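Section 6: When the arm stalls in the basket

If you got through section 5, your Dolo controller is talking to the simulator and the Erkley basket task loads without complaints. Good. Now for the fault that ate most of my spring. The arm goes down into the basket, stops with its fingers a little way off the object, and sits there. No error, no red text, and the status line says RUNNING forever. I call it the basket stall, and you'll hit it sooner or later if you're on a build older than 2700.

You don't need any hardware for this section, but please read the caution before step 6 if you plan to run the same settings on a real arm later.

Step 1. Load the basket task and let it run until it stalls. Give it a full 900 ticks before you decide it's stuck - slow planning can look exactly the same for a while.

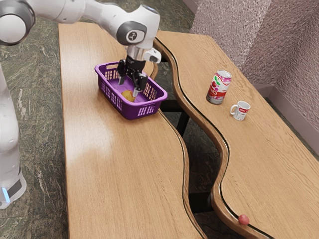
Step 2. Press Pause, not Stop. Stop clears the contact buffer, and then you've lost the one thing that tells you what happened (I did this more times than I want to admit).

Step 3. Open the Usgate log panel and scroll to the last line that starts with GRASP. You're looking for code 149. If you see any other code, skip to section 7, this one won't help you.

Code 149 means the planner thinks the fingers are already touching something. In a basket that usually means a side wall. The collision shape for the wall was padded too thick, so the planner sees a touch where there's still free space, and it waits for a grip force that never comes.

Step 4. Check the close-up view before you change any numbers. Switch the view menu to Near and see what the camera is giving the detector. I like to try this with a big, easy fruit like an apple, so I know the detector isn't the thing that's broken.
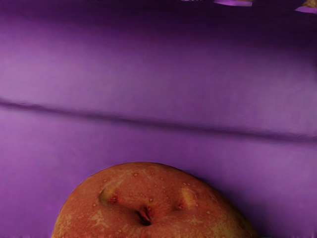
If the detector puts a box on the fruit, you can leave it alone and carry on. If it doesn't, fix that first, or you'll spend a whole evening tuning padding for nothing. Color thresholds are the usual trouble, and the defaults in the Tian detector file are fine for most people.

Step 5. Open the task file and find wall_padding. Drop it to 3, save, and reload the task. Reload means reload! Unpausing keeps the old collision shapes in memory and you'll swear the change did nothing.

Note: leave floor_padding as it is. I lowered both the first time, and the gripper tried to push its way through the bottom of the basket. 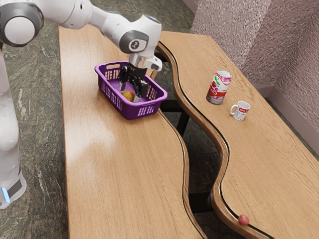
Figure 6-3. Gripper lowered into the basket, yellow-orange fruit beside it.

CAUTION: The padding is a safety margin. Lowering it in simulation costs you nothing, but on a real arm it lets the fingers travel closer to hard surfaces. Before you copy the value over, turn on the force limit, set the speed to the slowest setting, and keep a hand near the emergency stop for the whole first run. Keep everybody else out of reach of the arm too.

Step 6. Run the task again from the start. Watch the log as well as the picture. You want GRASP followed by LIFT, with no 149 in between. Then run it a few more times with the object moved closer to a wall, where the stall likes to come back.
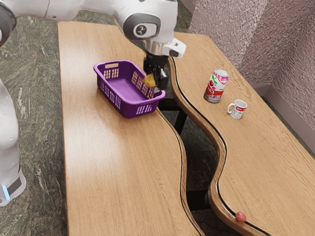 Severino Urquijo wrote in to say that on his setup the stall came back after every reload until he deleted the cached collision shapes by hand, and that he'd put that step ahead of everything else. He also asked for a warning that Pause doesn't hold the grip force on older builds, so a held object can drop when you unpause.

He's right on both counts. The cache sits in the same folder as the task file, and you can delete it safely while the simulator is closed. The grip force problem is still open, so if you pause in the middle of a lift, reset the task and start over.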